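Keeping the Prosthetics Honest on "Hutholm"

The second season of the hospital drama "Hutholm" finished shooting in July, and its head of makeup effects has already moved into a smaller workshop to prepare for the third. The department built 335 separate silicone and gelatin pieces for the new episodes, which begin streaming on Monday, September 29, 2025.

The job changed between seasons, she says. On the first, most of the medical work was filmed wide, with the actors' hands covering the wound. The new directors asked for close shots held long enough to follow a needle.

"A wide shot forgives edge lines and color," she says. "In a close shot at 4K you see the pore pattern stop where the mold stopped. We had to recast most of our stock pieces."

The recasting was done at Prendar, a rental shop that also supplied the hospital beds and monitors. Base color is mixed into the silicone before it is poured, then thin layers are sprayed on top. The department keeps a written formula for every actor and checks it under the stage lights, because the lighting plan for the operating room set is cooler than the one for the wards.

Continuity took up more time than sculpting. Episodes were shot in blocks of 3, and a patient might be operated on, discharged and readmitted on the same day of filming. Each wound was given a chart with its stage of healing, and the chart traveled with the script supervisor's notes.

"If the scenes were shot in story order, you could use one piece and age it," she says. "They never are. We make the stages in advance and number the boxes."

The actors playing surgeons had 15 hours of stitching practice before the cameras rolled. She considers that the minimum. Tying is the part that gives an actor away – the hands slow down at the second throw and the eyes drop. Two cast members kept practicing between setups, and their hands are their own in every shot of the season. For the rest, a double was used.

Blood is the other running argument. The version used on "Murell", the crime series where she trained, was made thick so that it would stay put on clothing. On skin it looked like paint. The current mix is thinner and is applied with a small brush along the cut, then dabbed outward with a sponge.

"People always want more of it," she says. "I put on what the surgeon advising us asks for, then the producer comes over. We usually settle somewhere in the middle."

Her budget for materials has stayed level, although the price of platinum silicone has gone up. Almost 900 pounds of it went through the workshop on the second season. Offcuts are ground up and used as filler in body forms that stay under a sheet.

For the third season, the production moves from its rented warehouse to the Kennedy stages, where the makeup rooms share a wall with the operating room set. Molding will stay at the workshop. She expects to begin life casts for the new cast members once contracts are signed, and has asked for the scripts earlier this time.
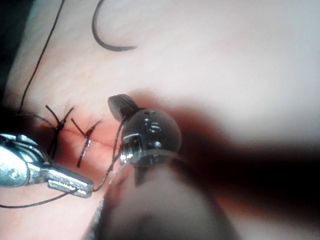 Black interrupted stitches across a short incision in a synthetic skin pad.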